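6주차 강의노트: 양팔 로봇 작업 셀의 장비 예산 짜기

1. 본체 견적 읽기
견적서의 총액부터 보지 말 것. 팔, 손, 제어기, 케이블, 설치비가 각각 한 줄로 나와 있어야 비교가 된다. Wukgate 견적은 손이 별도이고 Omier 견적은 손이 포함되어 있다. 단위는 만 원, 부가세 제외.
Wukgate 팔 한 쌍: 2064
손 한 쌍(별도 구매): 견적 대기
작업대와 배경 천: 133

2. 빠뜨리기 쉬운 항목
케이블 여유분과 고정 부품. 케이블이 작업대 위로 지나가면 물건 놓을 자리가 줄어든다. 작업대 폭은 팔 길이에 케이블이 휘는 폭까지 더해서 잡는다.
손가락 부품 교체비. 본체 가격의 20% 이상을 연간 예비비로 둔다.
설치 후 보정 작업. Zelis는 첫 회만 무상이다.

3. 소모품
비닐과 필름, 포장재, 수건은 장비비가 아니라 재료비로 올린다. 얇고 구겨지는 재료는 같은 상태로 다시 쓰기 어려우므로 반복 횟수만큼 수량을 잡는다. 단가가 낮아도 한 학기분을 합산해서 적을 것.

4. 작업 구역 배치
두 손이 만나는 가운데를 먼저 정하고, 수건과 포장재 자리는 옆으로 뺀다.

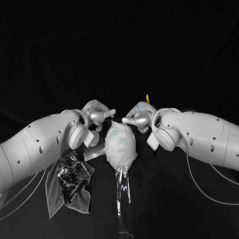 어두운 작업대, 흰색 양팔. 두 장 모두 왼쪽에 회색 수건과 인쇄된 포장 봉투가 놓여 있다.

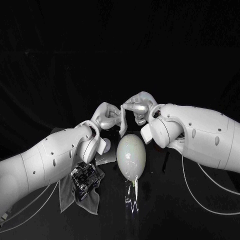

5. 과제
조별로 예산표 한 장을 작성한다. 장비비, 재료비, 유지비를 나누고 항목마다 견적 출처를 적는다. 견적이 없는 항목은 빈칸으로 두지 말고 "미확인"으로 표시한다. 화요일 수업 전까지 제출.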